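Slow Boats to Balness: An Island Route Finds Its Travelers Again

The northern ferry line, long regarded as a freight service with benches, is drawing visitors who are prepared to spend a night at sea.

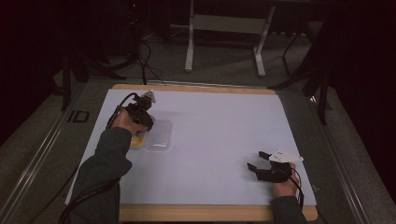
According to Khurram Bugti, the crossing to Balness should be judged as part of the journey and priced accordingly, and travelers who book it only to save on airfare tend to arrive in poor humor. He has made the passage in every season and maintains that the upper deck, an hour before sunrise, is the finest seat in the region.

The vessel that serves the route, the Clovemari, leaves the mainland port of Grindby in the early evening and reaches Balness the following morning. She carries rice, cement, motorcycles, mail and, on the last published schedule, up to 1,264 passengers. Until recently most of them were islanders returning from work or study. The number of visitors from elsewhere was small enough that the ticket office kept no separate record of them.

A revised timetable introduced in March has altered the pattern. The ship now calls at Vidal on the outward leg, remaining in harbor for 3 hours while cargo is exchanged. Passengers may go ashore during the call, provided they retain their boarding stubs. For many it is the first opportunity to see a town that was, for several generations, the principal trading post of the island group, and that has since been bypassed by the airport road and by most guidebooks.

Vidal rewards a short visit. The harbor street runs uphill from the customs shed to the old parish church, passing a row of merchants' houses with deep balconies on the second floor. Several have been restored as lodging. The night market occupies the square below the church and specializes in grilled fish, steamed cassava and a clear, sour soup made with young tamarind leaves. Visitors should carry small bills, as few of the stalls can change large ones at that hour.

Accommodation on board is arranged in two classes. The open dormitory on the main deck is furnished with fixed bunks, each with a thin mattress and a numbered locker. The cabins above it, of which there are 70, sleep two or four and have their own washbasins. Sheets are issued on request at the purser's window. The canteen serves rice with a choice of two dishes until midnight and opens again before dawn for coffee and bread. Those who sleep lightly are advised to request a bunk forward, away from the engine room stairs.

Balness itself comes into view gradually. The summit of the island stands 1,684 feet above the sea and is often hidden by cloud until the ship has rounded the southern point. The town lies behind a long breakwater – built for the copra trade and still used by it – and the landing is a plain concrete ramp. Tricycles wait at the top. The fare into the center is fixed and is posted on a board beside the gate.

The island does not lend itself to a hurried itinerary. Its beaches are narrow and mostly of gray sand, and travelers seeking white shores will find better ones elsewhere. The interest of the place lies inland, along the terraced farms of the middle slope and on the footpath that links the three upper villages. The path can be walked in a day by a person of ordinary fitness. Guides are engaged through the municipal hall, where a register must be signed before departure. The middle village has a single eating house, and meals there should be ordered on the way up.

Syahrul Nasution, whose family has kept a guesthouse near the market for many years, welcomes the new arrivals with some reserve. “We were pleased when the schedule changed,” he said. “People stay four nights now, where before they stayed one. But water is short at the end of the dry season, and we ask our guests to remember that.” His house has stopped offering daily laundry during those months, and other establishments have adopted the same practice.

The return sailing does not call at Vidal. It departs Balness in the late afternoon, and seats on the western side of the upper deck are usually taken well before the lines are cast off. Tickets for both directions may be purchased at the Grindby terminal or from the agent on the Balness waterfront, who closes for lunch. Cabins should be reserved in advance during school holidays. Bunks in the dormitory are sold on the day of departure only.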